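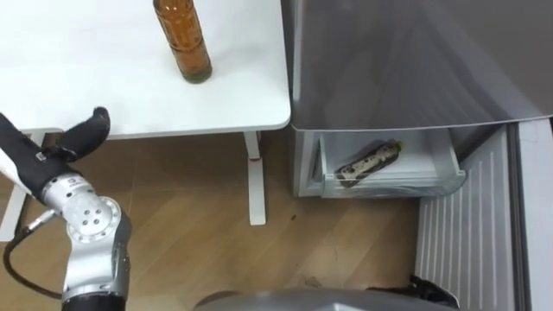
Brown glass bottle on a white table.

4 Mar 2024

We took the overnight ferry to Rantala in December, and I have been meaning to write it up since then. Oda wanted to see the harbor in winter and I wanted two nights without email, so we booked the cheapest inside cabin and packed one bag each.

Boarding at Cultidstead opens at 6:30 in the evening. You wait in a long shed with a coffee machine and not enough seats. We were on board by seven and the ship left on time. The cabin was on deck 9, near the stairs, with two bunks and a shower that ran hot right away. I slept well. Oda heard the engines all night and moved to the lounge at four with her blanket.

Dinner is a buffet and you have to pick a sitting when you book. We had the late one, and the fish was mostly gone. The bread was good. Next time I would skip it and eat in town before boarding, at the soup place behind the bus station.

Rantala is small. From the terminal it is a flat walk to the old harbor, past the customs house and the rope works. In winter the island boats run only twice a day, so check the board before you make plans. We missed the morning one and spent the time in the maritime museum, which has a full-size pilot cutter you can climb into. Oda liked the chart room best.

We stayed at Hedvig Berge's guesthouse on the hill. Breakfast is at eight and she means eight. The room looked over the roofs to the breakwater, and you could see the ferry come in while you were getting dressed.

The second day we did catch the boat, out to Clatar. There is a lighthouse, a chapel and a path that goes all the way around. The north side was icy and we turned back before the end. The café was closed for the season, so bring your own lunch.

The whole trip came to 367 euros for both of us, with the cabin both ways and the room. Oda has already asked about going again in summer, when the café is open and the boats run every hour. The summer timetable isn't up yet.

Wenche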